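Plodus (student project)

Plodus is a student robotics project at the Floltutier technical college in Vultenham. It belongs to the automation course of the second year and is open also to members of the college robot club. The participants use hand-held grippers to record how people do simple tasks at a table, and later they train a robot arm with these recordings.

History

The project was started in September 2021 as a continuation of Bogale, an older club project about line-following vehicles. In the first year the students had only 2 grippers, and most of the work was done in the evenings. On March 8, 2023, the project published its first collection, which contained 2190 recordings.

Activities

Each student must complete 100 recordings before passing to the training part of the course. The tasks are made with common household objects, and cups are among the most used.

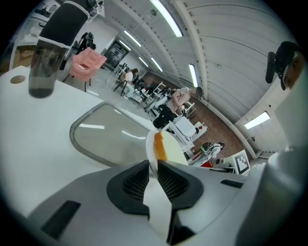
The recordings are checked by another student, who can reject them if the movement was too fast or the object left the view. Rejected recordings are kept in a separate folder and are used in the lessons on data quality. The training part takes some 8 weeks and ends with an open demonstration in the college.

See also

Bogale
Robot clubs in Vultenham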